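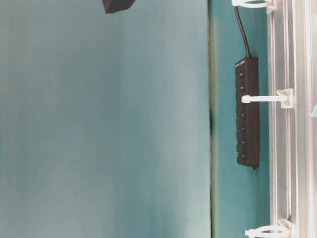

Einzeln schaltbar: die Steckdosenleiste am Rand des Arbeitstischs, Kabelclips an der Aluschiene.

Kurz nach vier, November, draußen schon fast dunkel. Im Keller der Berufsschule riecht es nach Lötzinn und Pfefferminztee. »Strom weg!«, ruft Pouran Rostami, irgendwer drückt, Ruhe. Dann wieder Strom. So geht das den ganzen Nachmittag.

Die Robotik-AG baut an Inga. Inga soll Schrauben sortieren, beim Skalgate-Wettbewerb, 2 Läufe à 4 Minuten, dazwischen umbauen verboten. Letztes Jahr war nach dem ersten Lauf Schluss - ein Kabel hatte sich im Gelenk verfangen. Seitdem ist Ordnung Pflicht. Weiße Clips an der Schiene, jede Leitung hat ihren Weg, und wer was lose liegen lässt, zahlt in die Kekskasse.

»Die Clips haben mich mehr Nerven gekostet als der Code«, sagt Woo-jin Seok, 2. Lehrjahr Mechatronik. Drei Entwürfe, der erste zu eng, der zweite gebrochen. Der dritte hält. Bisher.

Geld ist knapp. 1.440 Euro für das ganze Schuljahr, davon ging das meiste für Motoren drauf. Lehrerin Carola Diekmann hat bei der Firma Fekport angeklopft, die gab Profile aus dem Restelager. Immerhin.

Mehr als 66 Testläufe stehen inzwischen im Heft, mit Bleistift, teils kaum lesbar. Neben Nummer 41 nur ein Wort: »Mist«. Diekmann blättert weiter, grinst. Um sechs muss der Raum zu sein, Rostami will noch ein mal den Greifer kalibriern. Einen Durchgang gibt es noch.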